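Stelska Curved-Surface Wiping Kit, with the Flerkiron Demonstration Set
Bimanual contact-task package for imitation learning research 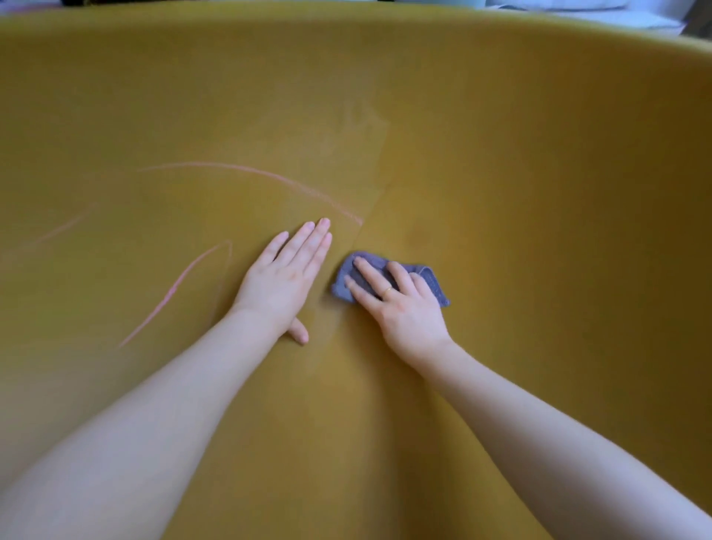

Overview

The Stelska kit is a bench package for studying wiping on concave surfaces. It combines a yellow plastic tub, marking and cleaning supplies, a scoring tool, and a set of 2950 human demonstrations recorded from head height. The task is simple to state: remove drawn marks from the inside of a curved wall with one hand while the other hand steadies the work.

Flat-table wiping is well covered by existing work. A policy trained on a flat surface can get by with a fixed tool angle and a nearly constant pressing direction. Inside a tub the surface normal changes along every stroke, the rim limits the approach of the arm, and the tub moves if it is pushed without support. The kit was put together to measure how well a learned policy copes with those conditions.

The method behind the kit was developed at the Ranstead lab by Ilham Alaoui and is referred to below as the Baird method.

The task

Each episode starts with pale pink marks on the inner surface. The marks vary in length and curvature. They include long arcs, strokes with a hooked end, and faint streaks with little contrast against the yellow. The operator or robot works through the marks with a small cloth held in one hand. The second hand rests on the surface as a brace.

An episode ends when the operator withdraws both hands above the rim, or at the time limit. No order of marks is prescribed. Operators were told to use whatever grip and stroke direction felt natural, and to refold the cloth when they wanted a clean face.

Marks must be drawn by hand. Stencils were tried in early trials and dropped: policies learned the stencil positions and wiped the same paths on a clean tub.

What is in the package

Tub, plastic, yellow, with rolled rim
Set of soft cleaning cloths
Pink marking sticks, box of 12
Marking guide, printed, with stroke classes and drawing instructions
Color reference card for camera setup
Scoring tool, command line
Demonstration set, by download
Baseline policy weights and training configuration

The robot, hands or grippers, force sensors and cameras are not included. The tub is not clamped. Fixing it to the bench removes most of the bracing problem, and results from a clamped tub should be reported separately.

Demonstration set

Number of episodes: 2950
View: single camera, head height, looking down into the tub
Hands: both, bare, one holding a cloth
Hand roles: wiping hand and bracing hand labeled per episode
Mark labels: outline at start, outline at end, stroke class
Contact labels: start and end of each wiping stroke
Held-out test episodes: 283
Force data: none

The 283 test episodes use mark layouts drawn by people who did not draw any of the training layouts. They should be kept out of training and out of hyperparameter selection. The loader refuses to mix the splits unless the override flag is set, and the flag is written into the results file.

Rings and watches were left on if the operator normally wore them. Lighting is indoor and diffuse, with shadows from the forearms falling across the work area in many episodes. These shadows are a known source of false mark detections. The detector supplied with the baseline was trained with synthetic shadow augmentation, and turning it off in the configuration raises the false detection count sharply.

The Baird method

The baseline policy treats wiping as two linked problems. The first is where the cloth should go next. The second is where the bracing hand has to be for that stroke to be carried out without shifting the tub.

Stage one predicts a short stroke on the surface from the current image. The stroke is expressed in surface coordinates, so that a path up the wall and a path across the bottom have the same form. A coarse model of the tub is fitted from the visible rim at the start of the episode and updated when the tub moves.

Stage two takes the proposed stroke and predicts a brace pose. In the demonstrations the brace is usually an open palm laid on the surface close to the cloth, with the fingers together. The model reproduces this as a contact patch and a pressing direction. Mapping the patch to a particular hand or gripper is left to the user. A padded flat tool works.

Stage three is an ordinary impedance controller. The pressing force is set by the user within the limits of the arm. Because the demonstrations carry no force data, nothing in the learned stages should be read as a force target.

The two learned stages are trained separately and then tuned together. Training them jointly from the start gave a policy that braced well and wiped little.

Results

The full method was compared with two reduced versions on the same arm pair, with 300 robot trials per version. The first reduced version holds the brace at a fixed point on the rim. The second predicts the brace but plans strokes in camera coordinates.

The full method left the smallest area of mark at the end of an episode. The fixed-brace version did nearly as well on marks at the bottom of the tub and fell behind on the wall, where the pushing direction tips or slides the tub. The camera-coordinate version tended to lift off partway along long arcs and leave a segment at the far end.

Three failure types remain in all versions:

Smearing. The cloth spreads pigment into a haze that the detector does not report as a mark. The episode is scored as clean by the detector and as unclean by the scoring tool, which compares surface tone over the whole wiped patch.

Seam confusion. Faint lines in the plastic are sometimes taken for marks and wiped repeatedly. The effect is worst when the light comes from one side.

Cloth bunching. A loosely folded cloth changes shape under load and the contact patch drifts away from the wrist. The policy does not model the cloth. Refolding is not attempted.

Scoring

The scoring tool takes a start image and an end image with the hands out of view. It reports remaining mark area, smeared area and tub displacement. Remaining area and smeared area must be quoted together. A low remaining area alone can be obtained by dragging one dirty cloth over everything.

Tub displacement is measured from the rim. At least half of the rim should be visible in both images. Bedding, towels or other pale fabric near the tub should be kept clear of the rim line during scoring, as a pale edge can pull the rim fit outward.

Setup notes

Put the tub on a level surface with the camera high enough to see the inner wall. Set exposure with the color card lying at the bottom of the tub. Yellow plastic under warm lamps will push the pink marks toward the background color, and automatic white balance makes this worse over the course of an episode. Lock it.

Draw the marks, wait for loose dust to settle, and take the start image. Allow roughly 12 minutes for a first setup including the rim fit. Wipe down and dry the tub between episodes. Marks left for several days are harder to remove and give results that do not compare with the reference trials.

Replace a cloth when pigment shows through on both faces.

Requirements

Two arms with impedance or admittance control
One color camera with fixed exposure and fixed white balance
Linux workstation with a GPU for the baseline policy
Reach over the rim to the bottom of the tub with both tools at once

Single-arm systems can run the wiping stage alone against a fixed support. The scoring tool marks such runs as single-arm.

Versions and availability

Stelska kit, complete: in stock
Replacement tub: in stock
Replacement cloths and marking sticks: in stock
Flerkiron Demonstration Set only: download after signed license
Next release of the baseline: February, with revised detector

The demonstration set is licensed for research use. Commercial terms are available on request from the Ranstead lab, attention Ilham Alaoui. Include the arm model and the intended tool when writing.

Page last revised Wednesday, December 27, 2023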